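Open Day Walk-Through Checklist – Robot Demonstration Room, Skakik Building
Tuesday, November 5, 2024
Visitors expected: 123

1. Entrance and sign-in
OK. The mat had curled up at one corner again, so we taped it down. Please look at it after lunch, when the school groups come through.

2. Visitor line on the floor
OK. Set at 100 inches from the bench. I know it feels far back to the little ones, but they can see very well from the step.

3. Emergency stops
All 3 pressed and reset. The one by the window is stiff and wants a good firm push – Detitz has been asked for a new button.

4. Arm speed
Needs attention. It was still at 80 percent from the Ziltano visit. Please bring it down before doors open and write the new setting on the card.

5. Simulator screen
OK. The bin task loads and runs on the big display, and it's a lovely thing to have going while folks wait their turn. Check that the arm, the bin with the orange object in it and the green sheet beside it all show up before you let anyone near the controls. 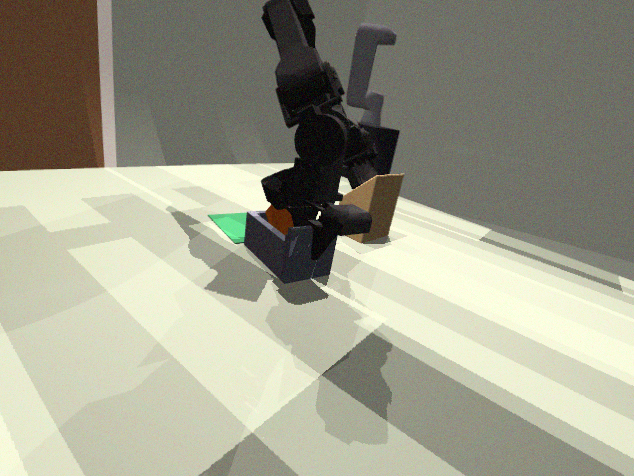 6. Cables and power strips
OK, with one comment. The display cord crosses the side aisle and needs the rubber cover from the Agarwal room. Whoever borrows it, kindly bring it back!

7. Closing up
Arm parked, power off at the wall, leftover cookies to the front desk.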